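Speaker notes – "Does Anyone Need to Fold?"
Kevwood household talks, August, 25 minutes plus questions

Slide 1. Title. Wait for the door to shut. Don't do the sock joke, it fell flat at Pleltavwood.

Slide 2. Where I stand. I'm not against folding. I fold shirts and I fold sheets, badly. What I doubt is the claim that a folded drawer saves you time, makes the clothes last longer and calms you down. Three claims, usually made in one breath by somebody selling a drawer divider.

Slide 3. The time claim. This is the Bekora leaflet, the one that promises 38 hours a year back. Read the small print out slowly. They asked 503 people how long they thought they spent looking for clothes. Thought. No stopwatch. Then they took away how long the same people thought they would spend if everything was folded upright. Pause. Ask the room who could answer either question about last week.

Slide 4. My own diary. I put away 282 items over the spring, half folded, half dropped in flat. Say plainly that this is one household and proves very little. Folding cost me more minutes than I ever got back by finding things faster. T-shirts were the worst. Towels were close to even, and I will give the folders towels.

Slide 5. Creases. Where the folders have a point, up to a point. A crease mostly comes from how long the cloth sits under weight, so a neat stack of twelve jumpers does the bottom one no favours. Pass round the two pillowcases (in the MacLeod bag, side pocket – check before starting).

Slide 6. The edge. Most folding methods go wrong at the first edge. If the first edge is off, every later fold carries the error along with it, and you end up with the fat corner we all know. The books show the finished square and skip this bit. Let the picture sit for a moment before talking.
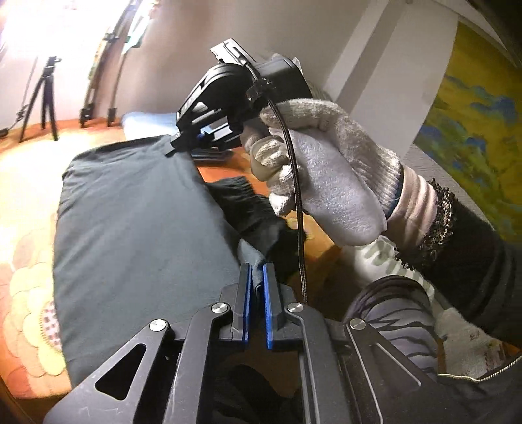
Slide 6: a folded edge of grey-blue fabric, pinched between two blue-faced fingers.

Ask: how much of your own folding is holding an edge, and how much is smoothing? My guess is that smoothing takes longer. I have no numbers for that, so say so.

Slide 7. What it costs. The full set of boxes and dividers on the Pleltavwood price list came to 2,000 pounds for a family house. You can buy a lot of hooks for that. Don't rant – two sentences and move on.

Slide 8. What I do now. Hang what creases. Fold towels and bedding. Everything else goes in flat, one layer deep if the drawer allows. Someone will ask about children's clothes. Answer: drop them in.

Questions. If it runs dry, ask who irons pillowcases. Lights back up at ten to four, and collect the pillowcases.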